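4.2 Gripper comparison

Two jaw sets were compared on the bimanual cell, the stock Noron fingers and the longer Plallisard ones. Same controller for both, same gains, same teleop operator (W. Venter). 121 trials in total, of which 48 with the Noron set. The rest Plallisard. Uneven becuase the first batch in February was thrown out after a firmware change and we only had time to redo part of it.

Task was pick and place with a shallow tray. Mixed small objects, soft and hard, some round. A trial counted as failed if the object slipped out of the jaws before release, or after 5 regrasps. Time limit was not enforced.

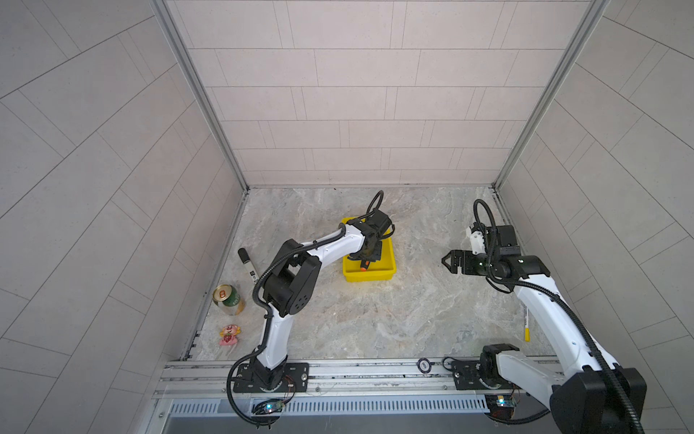 Figure 6. Bimanual cell during a tray trial. Left gripper lowered into the tray, right gripper open.

Most failures came near the tray wall. The wrist has to tilt to clear the rim and the cable loop then pulls back on it, more so at full reach. Longer fingers helped here, less tilt needed. They were worse on round items, which rolled out toward the tips. Marker pens gave no trouble with either set.

Wrist camera view was the other issue. With the jaws deep in the tray the fingers hide the object, so the operator was mostly going by the overhead feed for the last part of the grasp. V. Xaba repeated 2 of the object classes with the wrist feed off and saw no clear drop, but the sample is to small to say much. Lag on the Nel controller was not measured seperately. See 4.3 for the force readings.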